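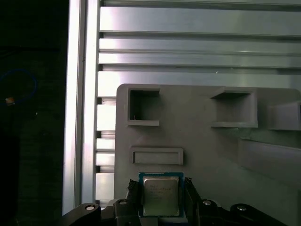 Lerkuvberg wrote under the preprint that a printed fixture makes the slot too easy, and I'd like to know if that objection holds. The method learns CPU handling from 40 demonstrations, using the wrist camera only. The authors report 12 failures in 500 trials. Can I trust that number for a real PC?

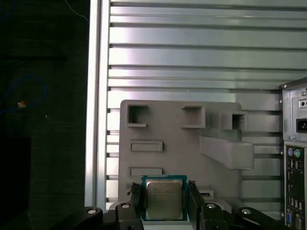
Photo: Clotum project page

The processor is held upright between the two fingers at the fixture board, with a computer case standing off to the right.

Trnka
Partly. The 500 trials are all fixture trials. The motherboard runs are in a separate table and the failure rate there is higher. Check which table you are quoting. 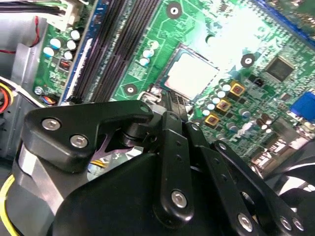
Vol. 3, No. 12

That issue has the longer version of the paper. Glare on the processor lid is treated as a main source of error - the fingertip works right at the socket and the wrist view washes out above it. They retrained with varied lighting and it helped some.

Utia
Didn't read the whole thing but 40 demos sounds low to me. We needed more for RAM.

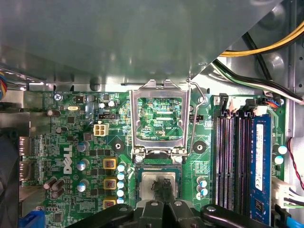

3 min read

The project's summary page covers the Dell runs, with the load plate open and the fingers down on the processor. It scores seating only. Closing the lever is not part of the task, so don't compare it with methods that do the full install.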